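Tadonby Water Users' Newsletter
Aug 27, 2020

Hard water and the new supply zone: what changes at the tap

The changeover of the lower streets to the Ovel borehole was completed this month, and the office has had a steady run of calls on the same subject. Most concern white marks on crockery, a film on tea and kettles that fur up sooner than they used to. All three have the same cause. The Ovel water comes out of chalk and carries more dissolved calcium than the old reservoir supply. It meets the drinking standard in every respect, and hardness is not a health matter.

The old supply was moderately soft. The new one is hard, and appliances with a hardness setting should be adjusted. On most dishwashers the setting is reached by holding down the programme button while switching the machine on, but the sequence differs between makes and the handbook should be followed. Salt for the softener unit must be the coarse dishwasher kind. Table salt contains anti-caking agents which can block the resin bed. 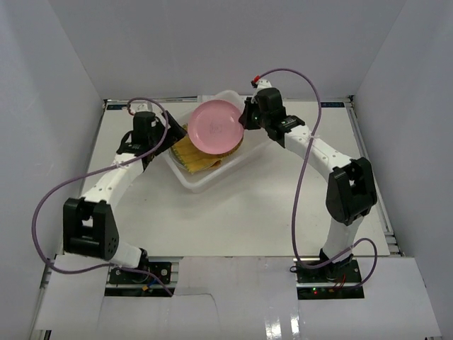 Detergent doses also need a second look. Powder packets usually print separate figures for soft, medium and hard water, and many households will have been using the lowest for years. Move up one band first and see how a few washes come out before going further. Too much powder leaves a residue of its own, easily mistaken for scale. A simple check is to wipe the mark with a little white vinegar: scale dissolves, detergent residue mostly smears.

Washing up by hand is affected less, though soap-based products will lather poorly and leave scum. Ordinary washing-up liquid is a synthetic detergent and copes well enough. Marks form when droplets dry where they stand and the minerals are left behind, so drying with a cloth straight after rinsing prevents nearly all of them. Dark and glossy surfaces show them most.

Kettles should be descaled when a continuous layer can be seen on the element or base. Citric acid is cheap and has no smell. Leave the solution to stand until the fizzing stops, then rinse twice and boil one kettleful to throw away. Do not use vinegar on aluminium. Shower heads can be unscrewed and soaked in the same solution – check first that the finish is not plated brass, which may discolour.

Whole-house softeners have been raised by several customers. The Szabo units now being sold door to door in the district are ion-exchange softeners of the usual type. We neither recommend them nor advise against them. Any softener must be fitted after the branch to the kitchen drinking tap, with a non-return valve on the incoming side, and the fitting should be notified to this office before work starts.

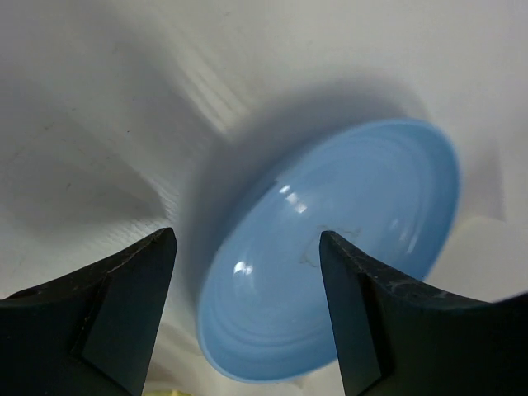 One reader on Plilska Lane writes that she turned her dishwasher up to the top hardness setting as soon as the notice came through the door, and that the glasses came out worse, with a bluish haze that vinegar would not shift. Her question is whether the haze will clear if she turns the setting back down.

It will not, if the haze is etching. Very soft water combined with a hot programme and a full dose of detergent slowly attacks glass, and the damage is permanent. Turning the setting down to match the supply, and using a cooler programme, will stop it getting any worse.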